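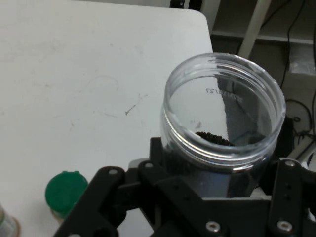 Journal > Past Issues > Property Crime > Full Text

Print this article | E-mail this article

Contents Abstract Methods Discussion Notes

4. What the Clinbridge burglary figures can and cannot show

Muchen Fan
Revised 9/21/19

The claim most often repeated about the Momus alarm is that homes fitted with it are broken into less often than homes without it. The claim may be true. The Clinbridge trial does not show it, and this section explains why we have left its main result out of our pooled estimate.

The trial covered 99 homes over 24 months. Owners signed up on their own, after a mailing, and were given the alarm at a reduced price. The comparison homes were picked later from the same streets. A household that answers a mailing about burglary is likely to differ from its neighbors in ways that matter to a burglar. Its owners may lock the side gate, leave a light on, or have a dog. The trial report says the two groups were "similar in most respects," but lists only the age of the house and the number of bedrooms. Neither tells us much about who gets robbed.

There is also the matter of timing. Burglary in the trial area was already falling when the first alarms went in. The report starts its baseline in February, right after a bad winter, so nearly any later period would look good next to it. When we moved the starting point back by six months, the gap between the two groups shrank by almost 10 percentage points. We don't offer our version as the right one. A result that moves this far when the calendar is nudged should not be used to sell anything, and it should not be used to set insurance discounts either.

4.1 Attempted and completed entry

The trial counted only completed burglaries. An alarm could plausibly turn a completed burglary into an attempted one, and that would be a real benefit to the owner. It could also lead to more attempts being noticed and called in, and then the total would go up for reasons that have nothing to do with crime. Without both counts, side by side, the reader is left to guess. We asked for the attempted entries and were told they had been recorded "informally."

The Qin survey did keep both counts. It found little difference in attempts and a modest drop in completed entries, but the drop rests on 27 incidents in all. Moving two or three of them from one column to the other would erase it.

4.2 Coding of property records

Both studies used property lists to decide whether a report was a burglary, a simple theft, or something else, such as vandalism in an unlocked garage. We have less faith in these lists than the authors do. Entries are short, and they are written by people in a hurry. A clear plastic jar with a threaded rim and a small heap of dark, grainy material at the bottom (Figure 1) could go down as a kitchen item, as a garden item, or as a suspected substance, and each choice may push the report toward a different category. An officer who writes "container, misc." has made no mistake. The trouble starts when a coder, months later, has to decide what that line meant.

The Clinbridge coders knew which homes had alarms. We found no sign that they shaded their choices on purpose – but blind coding would have cost very little, and its absence is hard to excuse in a study paid for in part by the alarm's maker.

4.3 Signs without alarms

Hitent sells yard signs and window stickers with no alarm behind them, and a few of the comparison homes had these up by the second year. The report treats this as a minor flaw. If signs do most of the work, as some older studies suggest, it is a serious one. The alarm group had signs too. Any difference between an alarm with a sign and no alarm with a sign would then be small, and the trial was never large enough to find it.

We would want to see alarms handed out by lottery, with signs handed out by a separate lottery, before accepting that the equipment itself keeps burglars out. Until such a trial is done, we have kept Clinbridge in the tables for completeness and given it no weight in the estimate. The Qin data are included at half weight. Readers who think this is too harsh can rerun the estimate with both studies in full; the result is higher, and the margin of error still takes in zero.

Previous section | Next section | Notes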